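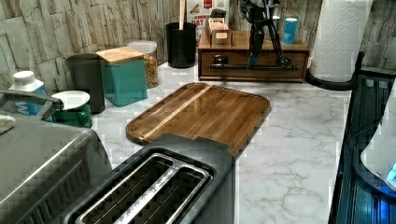 Kitchen corner this month, and sorry it's a short one, the proofs go off tonight. Boards. Wooden ones. We said in January we'd do oiling and then ran out of page, and Sumaiya Haque has been chasing me ever since. So. A board that lives out on the worktop gets the worst of everything – crumbs, steam, whatever drips off the kettle – and most of us never lift it up to look underneath. Mine had a black line down the back like a tide mark. If yours sits flat on the marble behind the toaster, with a groove cut round it to catch the juice, that groove wants doing as well as the top. It's the bit that dries out first and the bit the cloth always misses.

What to do. Wash it, hot water and a drop of washing up liquid, both sides. Not a soak. Never the dishwasher, I don't care what the label said. Stand it on its edge overnight. Next day, food-safe mineral oil, a good spoonful, rubbed in along the grain with an old tea towel. Leave for 30 minutes. Wipe off whatever is still sitting on top. Then stand it up again, and don't cut anything on it till the morning.

Grimevard on the parade has the oil, bottom shelf next to the candles, and Siham Samir says they'll do 12 per cent off if you mention the newsletter. She also says stop using olive oil. It goes sticky and then it smells. Several of you own up to this on the form and I'm naming no names.

Onions. Half a lemon and coarse salt, scrub, rinse, done. Works on garlic too, less well on fish. I keep a seperate board for fish now.

And try moving the thing about a bit. Same patch of worktop all summer with the sun coming in and one end goes paler than the other. Turn it round when you wipe down. I do mine when the bins go out, otherwise I forget.

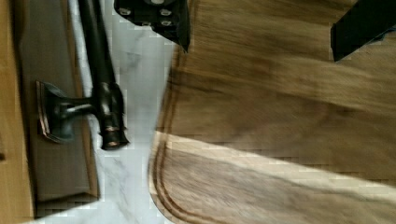 How often does a board need oiling? Once a month if you use it every day, every couple of months if you don't. A new one wants it weekly for the first month. Flick a bit of water on it – if it soaks straight in, it's time.

Scratches next issue, I think, plus what grade of sandpaper, as I've had three different answers and want to try them on my old board first. Bring yours to the Bindulside table on the 12th if you'd like it looked at. Clean please!! Last time someone's still had beetroot on.

Replies to the usual adress by Friday.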